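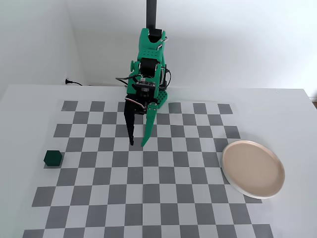 Figure 2.1 A gray-and-white checkerboard mat covering most of a white tabletop.

Chapter 2
The Checked Surface

Few patterns have been credited with as much as the checkerboard. Decorating manuals say it makes a small room look larger. Sewing teachers say it keeps the hand straight. Sellers of table mats say it hides crumbs and, a few lines later, that it makes small objects easier to find. These claims can't all be true of the same mat, and some of them may not be true of any.

This chapter takes the checked surface as its subject and treats what is usually said about it with some caution. Chapter 1 dealt with plain surfaces, where the main question was how much contrast a tabletop should have with the things put on it. A check complicates that question. On a mat like the one in Figure 2.1, an object may lie on a gray square, on a very light gray square, or across the line between them. Its outline may be clear on one side and weak on the other. Anyone who tells you that a pattern "shows things up" should be asked which things, and on which squares.

The usual place to start is the Semotton trade catalog, which listed 1,887 table coverings in one edition and 2,087 in the next. The increase is often quoted as proof that buyers were turning to checks. It proves very little. The catalog records what was offered for sale, and a single design in four colors was entered four times. Flora Farquharson, whose study of the Sodby mills is otherwise careful, repeats the figures without saying so. Students who go back to the catalog itself will find that many entries under "check" are what we would now call gingham or plaid.

Terms

In this book, a checkerboard is a pattern of equal squares in two alternating tones. Gingham has a third tone where its stripes cross. Plaid has bands of different widths. A grid is made of lines alone, and leaves the areas between them the same. The words get mixed up in shops and in a good deal of published research, so look at the sample before you trust the label.

Measuring by squares

A more useful claim is that a check lets you judge size and distance by eye. If you know the width of one square, you can estimate the width of whatever sits beside it. This works, within limits. The squares have to be the same size, the covering has to lie flat, and the viewer has to be looking from nearly overhead. From a seat at the end of a long table, the far squares look narrower than the near ones, and most people don't correct for this as well as they think.

Blair Kerr's tests with the Hepburn sample boards are described in Section 2.4. They are cited everywhere – usually in support of the idea that checks improve accuracy. Kerr's own wording was much weaker, and we reprint it in full so that you can compare it with what later writers made of it.

Before reading on

Find a checked surface at home or in a classroom. Place a coin, a key and a folded piece of paper on it, and write down which one you notice first from the doorway. Move all three over by one square and try again. Keep both answers for the exercise at the end of Section 2.3.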